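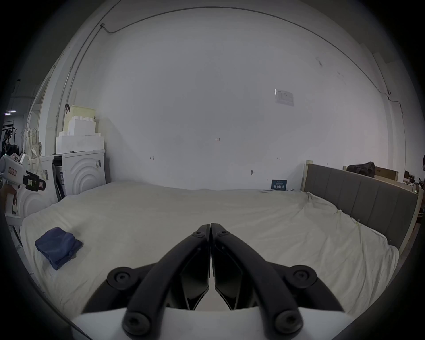
*A hand-held gripper in front of the practice bed, with a folded navy-blue cloth on the sheet.*

**Dratance opens its hand-teaching program to home-care partners**

GRUMITETTI, November 2024 - Dratance is starting a new round of work on one of the household jobs robots still find hard: handling cloth on a bed. People show the task themselves, holding a gripper and doing the job at their own pace. The recordings are then used to train a robot arm that carries the same style of gripper.

The first set, named Zidov, holds 126 demonstrations by six people. It covers four tasks, from picking up a folded cloth to pulling a rumpled sheet straight.

"I love watching new people try it," said Barış Ağca, who leads the program. "Everyone has their own way of pinching a corner, and we want all of those ways in the data - the slow ones and the clumsy ones too. After a few minutes most people forget the tool and just make the bed."

Partner firm Yalçınkaya will join for the next eight weeks, adding remote-control sessions in which an operator guides the arm from another room. The two kinds of recording will be compared on the same bed with the same cloths.

Home-care providers who would like to send staff to try the gripper can write to the Dratance program office in Grumitetti. No robotics background is needed.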